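Leckie Pocket Flora, second edition: a season of squinting

May 9, 2023

I bought the Leckie Pocket Flora because my old key to the local weeds had lost its spine somewhere in the sedges. The new one covers 600 species, fits a jacket pocket if the jacket is a generous one, and smells faintly of raincoat.

The keys are good. You start with leaf arrangement, move on to hairs, and are seldom more than 8 steps from a name, right or wrong. I ran it on the rough ground behind Parwood, where the fleabanes grow in the gravel and do their best to look like each other. It split horseweed from its hairier cousins on the first try, which my last book never managed without a quarrel.

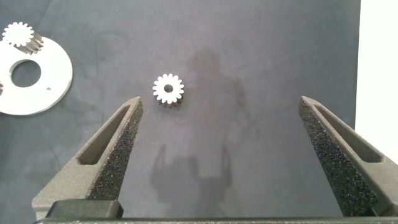

The hairs are also where the trouble starts. Leckie is fond of "sparsely strigose" and assumes you own a lens and a steady hand. The glossary has 107 terms and strigose is one of them, but "subglabrate" is not, and I met it four times before lunch. I still don't know how bald a stem has to be.

Drawings are line only, and mostly of fruits. Fine for the carrot family, where the fruit is everything. Less fine in June, when the plant in front of you is a rosette and a rumor. The Kunley guide does rosettes better – two full plates of them – but Kunley weighs as much as a brick and stays in the car.
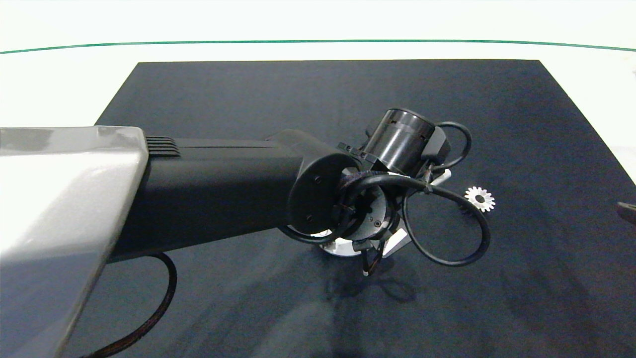

Robot arm over a dark navy mat on a white tabletop.

A word on the paper. The publisher calls it weatherproof. Mine went through one shower at Wostex Meadow and came out with the docks stuck firmly to the knotweeds, a relationship I suppose they were in already. I peeled them apart with a butter knife and lost half of curly dock.

Range maps are the size of a thumbnail and seem to date from 2000 or earlier. According to mine, the stiltgrass hasn't arrived yet. I'd like to live on that map.

Pros: quick keys, honest about hybrids, ruler printed inside the back cover.
Cons: tiny maps, sociable pages, subglabrate.

I'm keeping it, in a sandwich bag. If you mostly look at grasses, borrow one first, as the fescues get a page and a half and a shrug.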